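Drenora CO2 Monitor – Home and Classroom Model

Carbon dioxide indoors, measured all day and all night

Most of us have seen the famous curve of carbon dioxide climbing in the open air, year after year, and a good many of our customers first wrote to us because they wanted to see that gas for themselves. The Drenora is our answer to those letters. It is a small, quiet monitor that sits on a shelf and tells you, in plain numbers, how much carbon dioxide is in the air you are breathing right now.
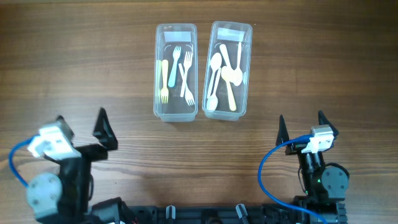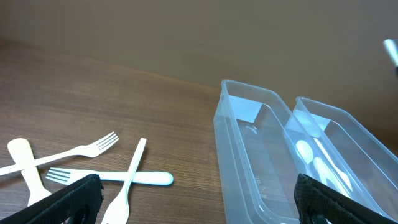
We began building these at our Dorudside workshop after Gillespie Niven, who still checks our calibration notes, left an early board running in the family kitchen through a long winter evening with the windows shut. By bedtime the display read 1,214 parts per million. Someone opened the back door, the number began to slide, and the rest of us had a very hard time talking about anything else the next morning!

The sensor inside is a two-channel infrared type. One channel watches the band of light that carbon dioxide absorbs, and the other watches a band it leaves alone, so the monitor can correct itself as the lamp ages. Cheaper units guess at carbon dioxide from other gases in the room – a splash of cleaning alcohol will send them through the roof – and we wanted no part of that.

What you can expect from it

Range: up to 4,000 ppm
Weight: 165 grams
Power: USB cable, supplied
Memory: 13 months of readings, saved to the built-in card
Display: current reading, daily high and daily low

If you would like to compare your readings with outdoor air, set the monitor on a covered porch for an hour or so, well away from the driveway and the grill, and let it settle. Please try not to breathe on it while you lean in to look (we all do it). Teachers tell us this makes a fine first lesson, and the Quinlan carrying case holds the monitor, its cable and the printed guide if yours has to travel between rooms.

Readings can be saved as a simple spreadsheet file, or viewed as a graph in our free Pirnlow desktop program. The program was updated on 2018-06-17 and now draws several rooms on one chart, a thing many of you had been asking for, very patiently. A version in Spanish will follow in July.

Replacement cables and wall brackets are listed on the accessories page.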